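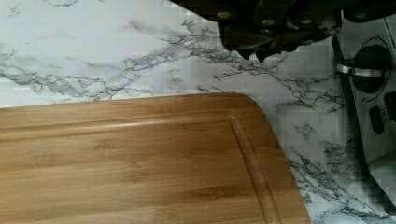

Bamboo board on the kitchen counter

Small charity, school lunch program: can we pay for a cooking teacher from a restricted grant?

Posted by lernska_mum

Hello everyone. I help with a small group called Skondport Kids Table. We go to two primary schools after class and cook simple meals with the children, 41 of them this term. In November we received a grant of $700 from a local foundation. The letter says the money is for "food and materials for participating children".

Our problem is the teacher. She came for free until now, but she has lost some hours at her other job and she asked if we can pay her petrol and maybe a small fee, $62 each month. I think it is fair. My question is if we can take this from the grant, or must we find other money? We have $300 in the general account from a cake stall, but I wanted to keep this for the insurance.

I have read the letter many times and I am still not sure what "materials" includes. Sorry if my English is not perfect.

Posted by Movia

Just use it. It's a tiny grant and the kids are getting fed, no one is going to check your petrol receipts. We did the same for years with our breakfast club.

Posted by Brynjólfsdóttir

I would be more careful than the answer before me. I was keeping the books for a youth sports charity for a long time, and we had one time to pay money back to a funder. The amount was small, but they did not give to us again.

As I understand your letter, "food and materials" does not cover a fee for a person. Petrol is also difficult, except if she drives to collect the food. So I would write to the foundation before you pay anything. A short email is enough - say what you want to change, how much it is for each month, and for how many months. Ask them to answer in writing and keep the answer together with the grant letter. In my experience they often say yes when you ask first.

While you wait, you can pay her first month from the cake stall money, if your group agrees and it is in the minutes. Write it as a separate line and do not mix it with the grant.

One more thing. Petrol paid back with receipts and a fee for work are usually treated differently for tax, and maybe also for your insurance. Please ask your insurer if she is still covered as a volunteer when she gets a fee. We forgot to ask this and had to change the policy in the middle of the year.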